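Housekeeping and Small-Space Organization
Unit 6: Small Things on Flat Surfaces

Reading for this unit: the Brerkumetti packet, first half. The second half is on garages and we will get to it when we are all feeling stronger.

Where we left off

Last time we dealt with drawers, and several of you asked for a ruling on the one drawer in the kitchen that has everything in it. The ruling is that you may keep one. Two is a lifestyle.

This week moves up to the surfaces themselves: counters, desks, hall tables, the top of the dryer. A surface is the hardest part of a home to keep clear because it is the easiest part to use. It has no door and no handle, and it is always at the height of your hand. Things get put down on it "for a minute." In February I asked the evening section to write down every item on their main counter before going to bed. The shortest list had 21 entries, and its owner was quite smug about it.

Terms

Landing item: anything set down on its way to somewhere else. Mail, keys, the screwdriver.

Resident: an item that lives on the surface and has a right to be there. The toaster is a resident. The toaster's instruction booklet is not, however long it has been leaning there.

Squatter: a landing item that has been there long enough for people to dust around it.

Flats: small, thin, floppy things such as pouches, sachets, packets, envelopes and sample bags. They get their own section below and they have earned it.

The trouble with flats

A box tells you how to store it. It has a bottom, and it will stand on it. A pouch does none of this. It slides under other things and bends when you try to stand it up, and if it is shiny it will skate off any pile you put it on. Most people respond by stacking flats, which works until they want the one at the bottom.

There is also the business of picking the thing up. A thin pouch on a polished top is surprisingly hard to get hold of, as anyone knows who has chased a packet of yeast across a stone counter. You can slide it to the edge and catch it, or pinch up a corner, or press the middle so an end lifts. Sliding is quickest. Pinching is kinder to the seal. Pressing is fine for dry contents and a gamble with anything that squirts.
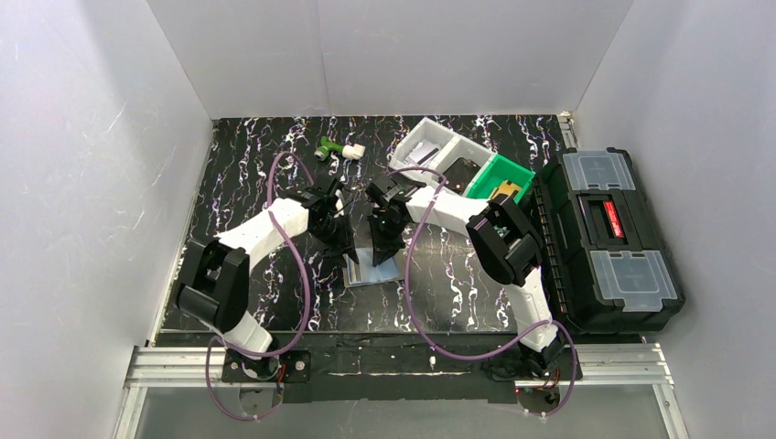
The rule I teach for flats is edge-on, face forward. Stand them in a narrow compartment like records in a crate, with the printed side toward you, and fill the compartment enough that they hold one another up. If you own only four pouches, the compartment is too wide. Fold a piece of cardboard and put it in behind them. It will look homemade, and no visitor has ever inspected it.

Compartments: how many?

The catalogs would like you to have a great many. The Tessier drawer system comes with 12 sections to a tray, and I have met people who own three trays and still keep their batteries in a mug. The more compartments you have, the more decisions you make each time you put something away, and at ten at night you will not be making decisions.

For a counter or desk I suggest three compartments, no more:

One for flats.
One for small solid things, the kind that roll.
One left empty.

The third gets the most objections. Its job is to take the landing items, so that they land in something. Empty it once a day. If you have not emptied it for a week, you now own a squatter collection with walls.

Color helps here. If one bin is a different color from the rest, make it the landing bin. Everyone in the house will learn "the bright one" long before they learn "the one on the right," which changes anyway whenever somebody wipes the counter.

Angle is optional. Some of you will want the organizer square to the wall. Others will leave it where it stopped. Both schools produce tidy kitchens, and they should not marry each other.

Tools among the flats

Any small tool left beside a pile of packets will be treated as part of the pile. This is how a perfectly good pair of scissors goes into the recycling. Give tools a spot away from the flats, even if it is only a hand's width, and lay them the same way each time. The Stalurum wall strip is fine if you have a wall to spare. A jar also works and was probably already in the house.

Dark surfaces

A short word, as it comes up every term. Glossy dark tops look splendid in the showroom and show every crumb thereafter. A busy veined pattern hides crumbs better and hides small objects better too, including the ones you are looking for. Clear packaging is the worst offender. Overhead light puts a glare on the top, the clear part of the pouch shines along with it, and you end up patting the counter with your palm like someone hunting for their glasses. Move the lamp to one side before you buy a new lamp.

Exercise for next time

Pick one surface. Clear it completely onto a towel. Sort what is on the towel into residents, landing items and squatters. Put the residents back first and stop to look at it for a moment, as you may not see it like this again. Then find homes for the landing items. The squatters may appeal in writing.

Write up what you did in 500 words or fewer. Last term a student submitted a good deal more than that on the subject of one windowsill. It was well argued, and I still took off points.

Handouts on the Tarkuvska shelf method are in the tray by the door, standing up, face forward. Please put them back that way.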